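I'd been told to bring a coat to Gellalham, because the unit has one heater and Zlata Yurchenko keeps it pointed at the kettle. She runs the buying side at Nikine, a small firm that packs and sorts parts for other small firms, and she has spent most of this year working out what it costs to get hand-held grippers onto the benches and keep them there.

"The tool is the cheap bit," she says, before I've got my notebook open. "Well, it's the bit everyone asks me about. Then they see the spares line and go quiet."

The spares line is a good place to begin, as it happens. Her first plan, drawn up in June, had a single figure for the grippers and a little bit on the side for "sundries" (her word, and she winces at it now). The quote from Harasym came in at £1899 a unit, fingers fitted, and she thought that was that. It didn't cover a second set of fingers, or the fixings, or the hours somebody spends swapping them over.

"I'd budgeted like I was buying staplers," she says. "You buy a stapler, you've got a stapler."

So she started again, this time from the bench up. She sat with Khoa Lâm for a couple of mornings and wrote down what he touched, what he complained about and what he'd borrowed from the next bench along. Fingers came top of the list. They pick up scuffs and dust, and at Nikine they get looked over before each new batch of work.

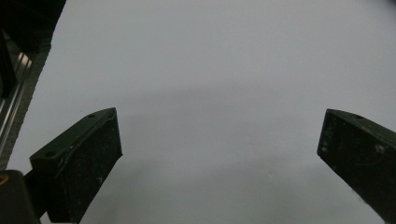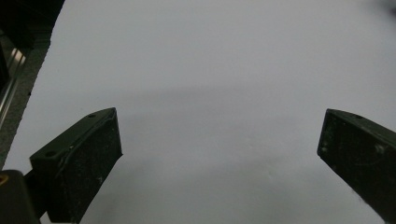 Dark fingers over a pale surface, with small round holes along their top faces.

Khoa reckons the budget is still too mean on fingers, and he told me so while Zlata was on the phone. One spare pair per tool sounds fine until two benches want the same pair on the same morning, he said, and he'd sooner give up the new shelving than wait on a delivery again.

I put this to her when she came back and she laughed. "He's been after my shelving money since spring! He might get it, too."

The other big question is whether to buy or lease. Ekura offered her a lease at £63 a month per tool with fingers thrown in, and she was tempted - she still is, a bit. What put her off was the term. It ties you in for 5 years, and she doesn't know what the benches will be doing in two. She has asked for a shorter one and is waiting to hear.

I asked how many she'd want if money weren't a worry. She didn't need to think about it. "Thirty-four. That's every bench, plus the training room. But I'd never get that signed off in one go, so I'm asking for a few now and a few after the winter, and I've put the spares in the same request so they can't be crossed out on their own."

That last bit seems to be her best trick. Spares used to sit on a page by themselves, and that page was always the first to be trimmed. Now each tool goes down as a kit: gripper, extra fingers, fixings, and half a day of somebody's time to set it up. The total looks uglier, she admits, and she had a fairly stiff email about it from upstairs.

"I'd rather have the stiff email now," she says, and goes to see about the kettle.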